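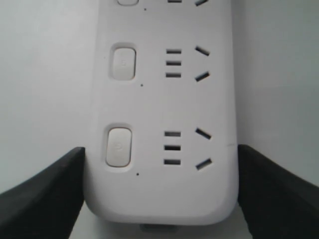
Talk notes, 17th April, evening group at the Prustel library
Speaker: Frida Fogh
Title: One switch for each socket

Slide 1. Hello and practical things

Good evening. My name is Frida, I work with repairs at Stirkitska, and I will speak for half an hour. Please ask while I am speaking. My English is better when somebody interrupts me.
Say where the coffee is. Say that the handout is by the door.

Slide 2. The strip on the first picture

Leave the picture up while people sit down. Ask who has one like it at home. Wait for the hands.
It is a white power strip with push buttons along one side and the outlets along the other side. Each outlet has its own button next to it. This is the whole idea of my talk tonight, so say it slowly.
The ordinary strip has one big switch at the end, or it has no switch. If the router and the desk lamp share one big switch, then nobody in the family will ever press it. With one button for each place, you can stop the lamp and the router continues.

Slide 3. Reading the face

Ask them to look at the openings. There are two kinds of pattern in one outlet group: short slots on one side, and on the other side two slots which stand at an angle to each other. The angled ones belong to the three-pin kind of plug.
Do not stay long here. Last time one gentleman wanted to know about every plug in the world and we lost the break.
Important point: when a strip has openings for more than one kind of plug, it is tempting to believe that everything is allowed. The opening only tells you which shape goes in. It does not tell you how much the strip can carry. For this you must turn it over and read the label, or find the paper which came in the box.
Small marks: there is a little dark dot near the button. It may be a light, or only a small hole. I don't know from the picture, and I will not guess. On your own strip, press the button and look. The sign on the button is also very faint, it looks something like a power sign, white on white. My mother could not find it with her glasses on. We put a drop of red nail polish on hers.

Slide 4. My own desk

Tell the story about the desk in Ingvarsson street. When I moved in, I made a list of everything that was plugged in. I found seven things, and I used two of them every day. The printer had been on since November. I had printed one letter.
Pause here, people usually laugh.
Then explain what I did. I took out all the plugs and put them back in order of use. The things for every day went closest to my hand. The printer went farthest away, with its button off. I wrote the name of each thing on paper tape and folded the tape around the cable near the plug. Not on the strip itself, because plugs move and then the label tells a lie.

Slide 5. What to never put on a strip

Speak clearly and do not make jokes on this slide.
Heaters. Kettles. Washing machines and dryers. Put these directly in the wall.
Another strip. Do not connect one strip to the next one to make it longer. If the cable is too short, buy a longer one.
Nothing wet near it, and no carpet or blanket on top of it. The cable should not be rolled up tight when it is in use.
If the plastic is brown, or it smells, or a button feels soft and does not stay in its position: switch off at the wall, pull out the plug, and do not use the strip again. Somebody always asks if I can repair it for them. No. A strip with burn marks I do not repair.

Slide 6. Cleaning

Pull the plug from the wall first. Then a dry brush, the soft kind for painting. White plastic shows dust around the buttons, where the edge goes down a little. Brush along the edge. No spray and no wet cloth in the openings.
Show the brush. Pass it around the room.

Slide 7. Where to place it

Two good places: under the desk, fixed to the back edge with the screws made for it, or on the wall beside the desk at the height of your knee. The floor is the most common place, and there it gets the dust, the feet and the cat.
If it has buttons, it must be where you can reach the buttons. A strip with buttons behind the bookcase is a strip without buttons.
The members of the Irnar house group tried to put labels on all cables in their common room. It took them one evening, and they found an old charger which fitted to nothing they owned.

Slide 8. Questions

Repair desk: Stirkitska, room 52, down the stairs and left. The telephone inside the building is 2584.
Remember to collect the brush.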